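**Assistant coach wanted, Clonduvico women's soccer (part-time, paid)**

Hi! I'm Maite Collado and I coach the women's first team at Clonduvico. I'm looking for an assistant to start in October, and I'd rather write this ad myself than have the club paste in the same one we used for the groundskeeper job.

A bit about us first. We play in the Nieto League, second tier, and we finished fifth last season after spending most of the winter a lot lower than that. We like to keep the ball. We press high when our legs let us (ask me about the second half at Grisden sometime, or maybe don't). Home games get more than 100 people, which sounds small until they all start yelling at you for a substitution. The squad is 19 players, most of them with day jobs or classes, so we train in the evening and I try hard not to waste their time.

What I need help with is mostly defending. I was a winger, I think like a winger, and my back line deserves someone who lies awake over the gap between the center back and the fullback. You'd run your own block in every session, usually 25 minutes or so, and you'd own our set pieces at both ends. All of them! We gave up way too many goals from corners last year and I'm tired of watching the same one over and over.

You'd also share the opponent prep with me. We meet before the first session of the week, talk through the last game, and pick two or three things to work on. I draw a lot of arrows. You're allowed to tell me my arrows are wrong - please do, my last assistant was great at it and she's now got a head coaching job at Nustier, so it clearly did her no harm. 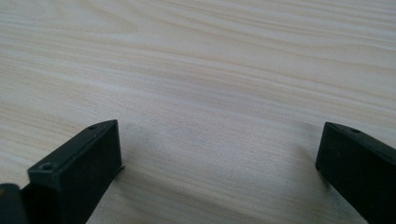

*A bare wooden tabletop.*

You should have a coaching license, or be partway through one and serious about finishing. Experience with adult players is nice but I'd happily talk to somebody who's only worked with teenagers, as long as you can explain a drill in under a minute and then stop talking. I'm not fussy about how high you played yourself. I do care that you turn up, that you know the players' names by the second week, and that you can lose a game without sulking through the next session.

The practical stuff: two evenings a week, 7 to 8:30, plus game day. Away trips are by bus and the longest one is 156 miles each way, so bring a book or be good at cards. Pay is $2000 for the season, paid in two halves, and the club covers your travel to away games and your training gear. It won't replace your day job, I know. There's also some money set aside if you want to take the next coaching course.

To apply, send me a page about yourself and one corner routine you like, attacking or defending. A phone photo of a sketch is totally fine. Mark it for Maite at the Clonduvico club office, by email or through the door, and I'll read every one. If it looks like a fit, I'll invite you to come run a short session with the team and grab some food with us afterward. The players get a say too - they're tougher interviewers than I am.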